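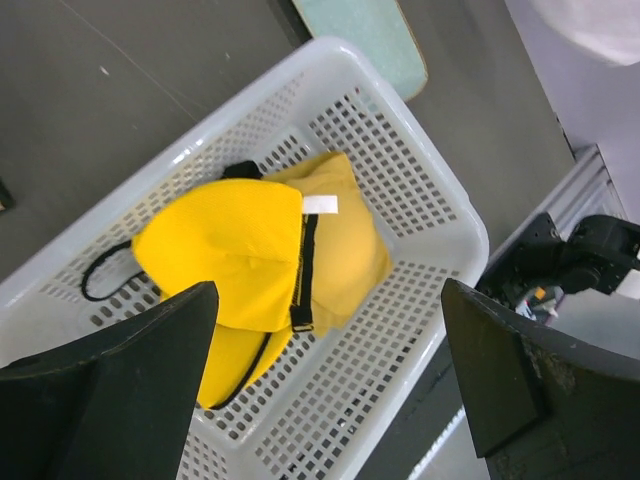 Aprender a vaciar una cesta

En la nave que Cirurov tiene alquilada a las afueras de Marberg, el trabajo empieza con una cesta de plástico y algo que meter o sacar de ella. Un operador se sienta ante la mesa, agarra los mandos y repite la misma tarea hasta que le toca relevo. Cada repetición se guarda como un episodio. Con esos episodios se entrena después el programa que tendrá que mover los brazos sin ayuda.

El proyecto se llama Tutemholm y lleva en marcha desde noviembre. Su objetivo es modesto: que dos brazos de sobremesa recojan cosas de casa, las pasen de un sitio a otro y las dejen bien puestas. Vajilla, telas, bolsas pequeñas, fundas. La empresa quiere reunir 195 horas de ejemplos antes de que acabe el año y tiene ya grabadas casi 100.

El método es conocido en el sector. Nadie escribe instrucciones para cada movimiento. Se registran las imágenes de varias cámaras, entre ellas las que van junto a las pinzas, y la posición de cada articulación. El sistema aprende a relacionar lo que ve con lo que hizo la persona. Para que funcione hacen falta muchos ejemplos y, sobre todo, ejemplos distintos entre sí.

De ahí que la cesta cambie de sitio y de ángulo. Un día está recta y al siguiente cruzada. La hoja de turno indica qué objetos entran y cuáles se quedan alrededor, a modo de estorbo. Los operadores tienen libertad para elegir por dónde agarran, pero no para ir deprisa: un gesto brusco se copia igual que uno bueno. 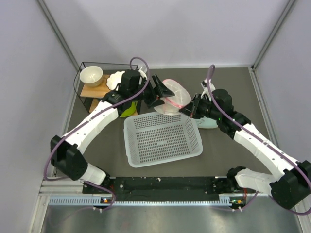 Las dos pinzas sostienen una pieza de cocina translúcida con ribetes rosas sobre la cesta vacía, en el puesto de trabajo de Tutemholm.

Las tareas con dos brazos son las que más tiempo consumen. Las pinzas tienen que repartirse el objeto sin tirar cada una para su lado, y el operador no nota el peso en las manos. Se guía por la vista. Los materiales transparentes complican las cosas, porque el borde se confunde con lo que hay detrás. La tela plantea otro problema – no tiene dos veces la misma forma – y obliga a buscar un pliegue o una esquina antes de cerrar los dedos.

Cada turno deja en torno a la mesa 70 episodios, de los que se descarta una parte. La revisión corre a cargo de Abeysekara, una firma pequeña que trabaja para varios laboratorios. Sus revisores ven las grabaciones a velocidad doble y marcan el comienzo y el final de cada acción. También anotan los fallos. Un agarre que resbala y se corrige se conserva, puesto que enseña a recuperarse. Si el operador se queda parado más de 5 segundos, el episodio se retira.

En Cirurov admiten que los primeros meses se aprovecharon mal. Se grabó siempre con los mismos objetos y la luz fija, y el modelo resultante fallaba en cuanto alguien cambiaba un plato por otro. Parte de aquel material se ha apartado. Ahora las hojas de turno se preparan con una semana de antelación y los objetos rotan entre los puestos.

La siguiente fase prevé añadir cajones y tapas. Para entonces la empresa espera tener un segundo equipo de operadores, que ya está en formación. El aprendizaje de los mandos dura dos semanas, y las grabaciones de la primera no se usan.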